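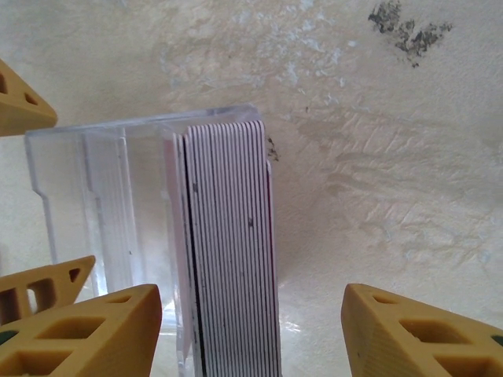 Card bench notebook – August, started 9:40 a.m.

Good morning on the bench! The plan was to get the loose card stock into the acrylic holders and then work out whether the sleeve folders are any use for the ones we hand out at the Drostgate workshop. I've been putting off the holders for weeks, and I have to say I enjoyed it far more than I thought I would. There is something very pleasing about a block of cards standing on edge and staying there.

Acrylic holders

We have 2 types in the drawer, the old Prino ones and the newer Alva ones, and I went with Alva for everything. They stand upright on the bench without leaning, and you can see what's in them from across the room (well, you can see that it's white cards). The divider is the part I like best. A stack on one side packs in nicely and the other side stays free for whatever you're pulling out or feeding back in.

Packing notes, mainly for Gopinath, who will do the next lot:

Square the stack on the bench first, long side then short side. Two taps each.

Slide it in from the top in one go. Adding cards a few at a time works until the compartment is nearly full and then the corners start catching.

Leave enough slack to get a fingertip in. My first attempt was so tight I had to tip the whole thing over and shake it.

The inventory sheet says 1,082 blanks, last updated by me, in pencil. I did not check it today. If anybody wants to, the boxes are on the shelf under the laminator and I wish you luck.

Sleeve folders

These are the cream ones with the stitched border, and I'm a fan. They open flat enough to work with, and the clear sleeves inside have a bluish tint that I first took for a protective film. I spent a silly amount of time picking at a corner before giving up. It's just the plastic.

The sleeves cling to each other when they're new. Best method so far: bend the whole set back gently, let go, then lift the top one from the corner. Blowing between them also works but feels undignified.
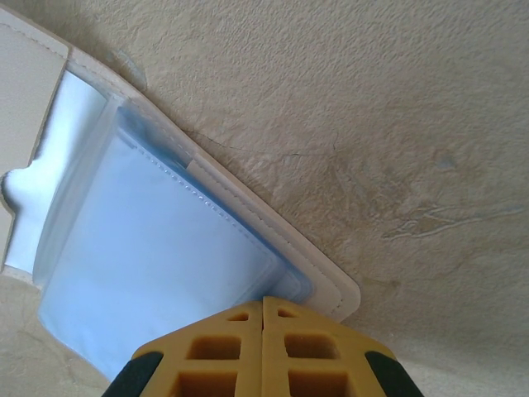
Fitting a card in a sleeve

I used the red VIP cards for this, the bank-style ones with the gold chip and the gold swirls, because a strong color makes it easy to see how the sleeve behaves on top. Very pretty under the frosted plastic, by the way. The red holds up well and the gold lettering stays readable where the sleeve is clear.

Going in straight is harder than it sounds. The card wants to turn as soon as one corner passes the edge of the sleeve, and once it's at an angle it grips. Pulling it back a little and starting over beats pushing every time. 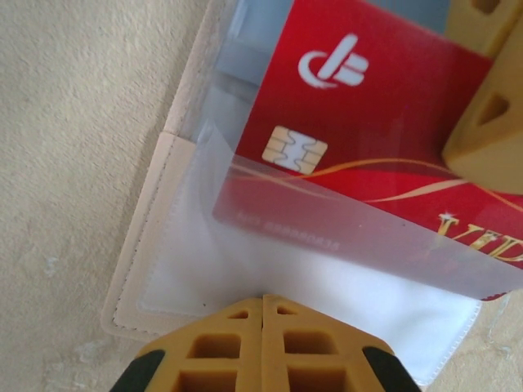
I also tried it with the folder turned around so the opening faced me, and that was easier on the wrists, though I kept bumping the border with my knuckles. Muno make a wider sleeve that might solve this. Gopinath has a sample pack somewhere, possibly under the 100 other things on his desk – will ask.

Red and white together

After lunch I went back to the holders to see how mixed stacks behave. Reds on the left, whites packed behind them in the same compartment. I love how this looks. You can tell at a glance where one kind ends and the next begins, so no need for the paper tabs we'd been cutting.

Pulling a red one off the front is the fun bit. Pinch it low and draw it away from the rest and it bows out in a lovely curve, which opens a gap to the card behind it.

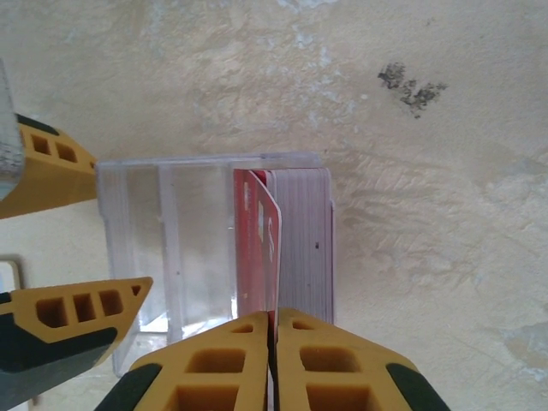
I'd like to know how much of that bending a card will put up with before it keeps the curve. My guess is plenty, but let's do a proper run: same card, 13 pulls, then lay it on the glass plate and look for daylight under it. Do a white one the same way for comparison.

Other bits

Wipe the acrylic with the soft cloth only. The blue paper towel leaves fine scratches, see the old Prino holder by the sink.

The folders go back in their box closed, spine down.

Need more rubber thimbles, size medium.

Stopped at 4:15 p.m. Holders left standing on the bench, please don't move them before I've done the pull test.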